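Can a machine do the dusting yet? Speaker notes, Sullgate evening talk, 30/06/2025

Running time 38 minutes with questions. Water on the left of the lectern this time.

OPENING

Ask for hands: who has a dishwasher? Who has one that loads itself? Wait. Somebody always puts a hand up and means their spouse. Let that go by.

Say that I have been promised a mechanical housemaid since I was small enough to be told to tidy my own room. In that time I have had a phone that can translate Portuguese and a car that shouts at me about lanes, and I still do the skirting boards on my knees.

Then the fair bit. We do have machines that do chores. The washing machine is one, and it is very good, and we stopped calling it a robot the moment it worked. What it can't do is fetch the washing. Everything I want to say tonight lives in that gap.

THE ROOM IS THE HARD PART

Factories cheat. In a shop the part arrives the same way up, in the same spot, under the same lights, and there is a yellow line on the floor to keep the likes of me out. The Plasness packing line I visited in September had an arm that moved 900 cartons between tea breaks. Very impressive. Then a carton came through on its side and the whole lot stopped until a man with a stick gave it a poke.

Now think of a house. Take a table with a gramophone on it, and a small pot plant near the edge.

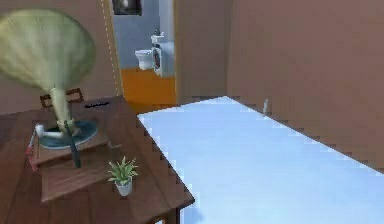 You and I would dust that without a thought. We'd know the horn is not a handle, that the tone arm wants leaving alone, and that the plant goes over if you catch it with your sleeve. We know it because we have all broken something of our mother's. A machine has to get that from somewhere, and it has no mother.

Most of the practice goes on in simulated rooms, for the good reason that a simulated gramophone costs nothing to drop. (Pause here. The Requena audience laughed, the Nodar one didn't.)

Point to make: the walls are plain and the edges are a bit jagged, and it is still a harder room than the packing line. There are things on the table that nobody has bolted down.

REACHING FOR THINGS

Don't rush this. People want to see the arm.

Talk through what a reach asks for. Find the thing. Decide which part of it to hold. Come down without clouting whatever is next door. Close, but only so much. A toddler gets there after a year or two of flinging porridge.
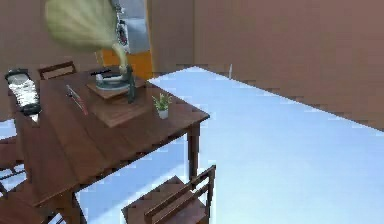 Slide 9: gripper fingers beside the round dish, with a thin dark rod lying across the top.

Ask the room which they would go for, the dish or the rod. Opinion usually splits, and from a still you can't say which the fingers are after. Good moment to mention that an instruction like "sort that out" is no use to anybody, my family included.

SO, YET?

My own marks out of ten. Moving identical boxes: 9. Clearing a table laid by human beings: 5, and I was feeling generous. Changing a duvet cover: decline to answer.

If asked about prices, say I don't know. If asked about jobs, give it a proper answer and skip the duvet joke. Leave the last slide up while they find their coats.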